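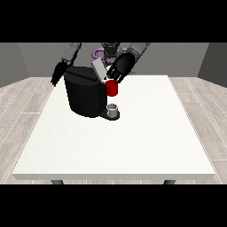
**Dagim Workneh** wrote:

Half time is fine for the first track, but it won't help you on the second one. The analysis has Kerkby at 87 and the tune before it at 128, and no doubling or halving gets those two anywhere near each other. You need a bridge track or a hard cut.

---

**pitchfader** wrote:

For anyone landing in the middle, this carries on from the locked thread. The question was how far to trust the key and tempo tags when planning a set, and whether sorting by key is worth the bother. Lowcut's set runs from Lasidik's "Ambrosio" into Kerkby's "Gruvia", and the join falls apart.

---

**lowcut_lou** wrote:

Yes, that's mine. To be clear about what I hear: the beats line up because I cut on the one and don't overlap the drums. The problem is the pad from Ambrosio hanging over the first bars of Gruvia. It sounds sour. Both are tagged A minor, so in theory they should sit together with no trouble.

I've tried it with key lock on and off. On is worse.

---

**tonearm_tess** wrote:

Who tagged them A minor?

---

**lowcut_lou** wrote:

The software. I let it go through the whole library in November and haven't touched it since. 3169 tracks.

---

**tonearm_tess** wrote:

Then I'd start there. Play Gruvia, sit at a keyboard and find the note that feels like home. I did it just now and I get E minor. The bass leans on A a lot in the intro, and I'd guess that's what the software has picked up on.

E minor and A minor are next to each other on the wheel, so that alone shouldn't sound sour. Check Ambrosio as well.

---

**Dagim Workneh** wrote:

Ambrosio isn't in A minor either. To my ear it's F minor on the album version. The single edit is a different master and runs slightly faster, and the pitch goes up with it. Which one do you have?

---

**lowcut_lou** wrote:

Album version I think. It's 6:11 long.

---

**Dagim Workneh** wrote:

That's the album one. F minor against E minor, a semitone apart, with a long pad over the top. There's your sour note.

---

**pitchfader** wrote:

I don't hear F minor. The pad is a stack of fourths for most of the track and there's no third in it until the vocal comes in. You could call it F minor or B flat something and I wouldn't argue with either. The point stands that it clashes, but I wouldn't retag it on the strength of the intro.

---

**Dagim Workneh** wrote:

The vocal settles it though. She lands on A flat at the end of every line in the verse. If you have F in the bass and A flat on top, that's F minor for mixing purposes. I don't mind what a theory book would say.

---

**pitchfader** wrote:

She lands on A flat in the first verse. Second verse she goes down to G and the bass moves under her. I've mixed out of this tune for years and always do it after the second verse for that reason.

---

**crate_nine** wrote:

I'll say what I said in the other thread. None of this matters if you mix short. I've never sorted a set by key in my life. You listen to the two tunes together in headphones, and if it's bad you take the mids out or wait for the drums. Everyone did it that way before the software came along and people danced.

---

**tonearm_tess** wrote:

Plenty of people also played clashing keys for two minutes at a time and the crowd put up with it. I have tapes.

I agree that ears come first. But if you play long blends, as Lou does, it saves a lot of time to know which tunes aren't worth trying. I use the key column to narrow things down and then listen.

---

**crate_nine** wrote:

And you end up playing the same 11 tunes in the same order, as they're the ones the column puts next to each other. I've heard those sets. Everything is smooth and nothing happens for an hour.

---

**tonearm_tess** wrote:

That's a fault in the person choosing the tunes. You can make the same dull set with tempo or genre or anything else you sort by.

---

**hiss_and_hum** wrote:

Slightly off the point, but has anyone compared two programs on the same files? I ran a folder of 341 tracks through both of mine last winter. They agreed on the tempo nearly every time. On key they disagreed often enough that I stopped believing either one. The worst were anything with a detuned bass, and old rips from vinyl where the deck was running a bit fast.

When they disagreed it was mostly relative major and minor, or a fifth out. Those don't matter much in a mix. The ones a semitone out do.

---

**pitchfader** wrote:

Vinyl rips will do that. If the deck ran three per cent fast you're halfway between two keys and the software has to pick one. Check the tuning of the file before blaming the program.

---

**hiss_and_hum** wrote:

Mine shows the tuning offset in cents if you switch the column on. I hadn't noticed it until this year. Anything more than 30 either way I now check by ear.

---

**lowcut_lou** wrote:

Right, I've had an evening with it. Went through both tunes with a cheap keyboard.

- Gruvia: E minor, agree with Tess.
- Ambrosio: the intro could be a few things. From the first vocal on I hear F minor. I take the point about the second verse.
- Tempo on Gruvia is 87 and the tag is right. You can count it at 174 if you want to go into something quicker.

I tried coming out of Ambrosio after the second verse as pitchfader said, and it's better. Still not good. The pad is lower in the mix by then but you can hear it rub against the opening chord of Gruvia.

---

**Dagim Workneh** wrote:

Pitch Ambrosio down a semitone with key shift, if your player has it. One step only, and start it from the top of the tune so there's no jump. The vocal can stand one step.

---

**crate_nine** wrote:

Please don't. That vocal sounds like she has a cold if you move it at all.

---

**Dagim Workneh** wrote:

One step on a decent player is fine. I've done it in a club and had no complaints.

---

**crate_nine** wrote:

People in clubs don't fill in a form. Play it on headphones and listen to the breaths between the lines. They go grainy.

---

**tonearm_tess** wrote:

I'd shift Gruvia up instead. There's no vocal for the first two minutes and the bass is a plain sine, so it takes the shift well. You can ease it back during the long break, where there are only drums. Same result and you leave the singer alone.

---

**lowcut_lou** wrote:

Hadn't thought of moving the second one. Will try it.

What about a bridge track? Dagim mentioned it at the start. Something with no real key that gets me from 128 down to 87.

---

**pitchfader** wrote:

Anything that's mostly drums and lets you drop the tempo without it being obvious. Or use an echo out on the last line of the Ambrosio vocal, let it fade to nothing, and start Gruvia cold. Its first eight bars were made for that. It's a change of more than 40 BPM, so I wouldn't try to hide it.

---

**hiss_and_hum** wrote:

Seconded. A gap of silence isn't a mistake. Leave a bar.

---

**crate_nine** wrote:

So we've come round to not mixing them. Good.

---

**tonearm_tess** wrote:

We've come round to not mixing those two. I still wouldn't throw the key column away.

---

**lowcut_lou** wrote:

*Edited Wed 11 April to add the result.*

Tried all three. The shift on Gruvia works for the notes, but I don't like how the hats sound with it on. The drum bridge was all right and took four goes to get the tempo down evenly. The echo out with a bar of nothing was the best of the lot and took no practice.

I've corrected the two tags by hand and put a comment on Ambrosio saying to leave after the second verse. I'm not going through the rest of the library. I'll check them as I use them.

---

**Dagim Workneh** wrote:

Lock the tags on those two or the next analysis will write over them. It's in the right click menu on mine, yours may be different.

---

**lowcut_lou** wrote:

Found it, thanks. It had already changed Gruvia back once.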